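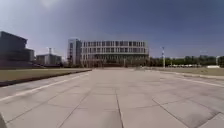
The plaza, looking up toward the long building. Blue sky, for once.

Walking the slabs: a paving gallery
by Aisling Ní Bhriain
October

Quick page this, I've been promising it to Kathleen Fitzgerald since before the summer and she has stopped asking, so. Pictures from the plaza at Somalham, mostly about the ground. I know. But if you work in a place with this much paving you either learn to look at it or you walk across staring at your phone, and I've done plenty of the second.

Short notes only. Fuller ones on the drainage and the joints when I get a free evening.

First one, then. Big square slabs, light gray, thin darker joints. What I like is how the lines do the work, everything heads off toward the building and your feet sort of follow. One joint runs straight down the middle and I walk it like a kid on a wall when it's early enough. Takes me almost 7 minutes from the bus to the door if I stick to it, less if I cut over.

White painted line down the left. Long one. Asked three people what it's for and got three answers (edge for deliveries, edge for the fun run, "it was always there"). Colm Ó Riain is the fun run man and he says it isn't his. If anybody has the original drawings please write in.

Grass both sides, low curbs. Dry looking, more olive than green. I don't mind it that color, it goes with the slabs. Enda Nic Aodha minds it very much and has views on seed mixes, which she'll give you at lunch whether or not you're eating.

Scuffs and marks all over the slabs if you look. Faint. I'd leave them. There was talk of getting Debnath in to pressure wash the whole lot and I hope it stays talk, new-clean concrete in full sun is murder on the eyes. A bit of mottling takes the edge off.

Trees along the bottom of the building, bare or close to it. Thin things. I'd have gone for fewer and fatter but I wasn't asked. They do break up the ground floor nicely, the rest is windows, windows, windows, in bands, all the way along. The tower bit at the left end is darker and glassier and has its fans. Mairéad Mac Suibhne calls it the good end. She also works in it so

Now the curve. This is the part I wanted to get to. Most people who cross here every day have never noticed there's a curve in the paving at all, I did a small survey at the coffee machine, 20 people, 2 said yes and one of those I think was being polite.

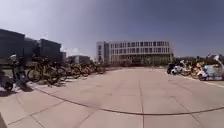 It's a long gentle seam, starts over near the bikes and sweeps right across, and it's where one ring of paving meets another. Once you've seen it you can't not see it. The other joints fan out from there, so you don't get plain squares like a bathroom floor, you get a slow sort of spread. Somebody sat down and drew that. Somebody then had to cut it. I'd love to know how many slabs got binned, I've heard 70 but that came from Colm and he rounds up.

The color shifts too, more beige-pink here, lovely warm tone in the bright light. On a dull morning I'd have told you it was plain gray and argued about it.

Dark buildings on the left, three of them, boxy, nearly black. I was not a fan. Coming round a bit. They make the white one look whiter and they give the plaza an edge on that side, otherwise it'd just leak away. The lower gray one tucked in behind them I always forget about, sorry to whoever is in there.

Bikes. Five in a row, parked at an angle, very orderly. There's an ongoing row about wether there should be a shelter and where it'd go. My two cents: put it anywhere except on the curve. Gerasmont sent a brochure with a glass one and a Zilby sent one with a green roof, both fine, both drawn sitting smack on top of the seam. No!! Move it ten steps.

Nobody about in the middle of it, and that's how I like the place best. Around lunch it fills up and you lose the pattern under all the feet. Come early or come late, low sun if you can manage it, the joints show up better when they've a bit of shadow in them. Bring sunglasses. There is nowhere to sit that I'd recommend, that's a seperate page and a crankier one.

More to add when I've sorted the folder. I want to do the curb ends next, there's one corner where the cutting is beautiful and one where it really isn't, and Kathleen has asked for the door mats for reasons of her own.

Corrections welcome, esp. on the white line.

Text and gallery © Aisling Ní Bhriain | Contact | Back to top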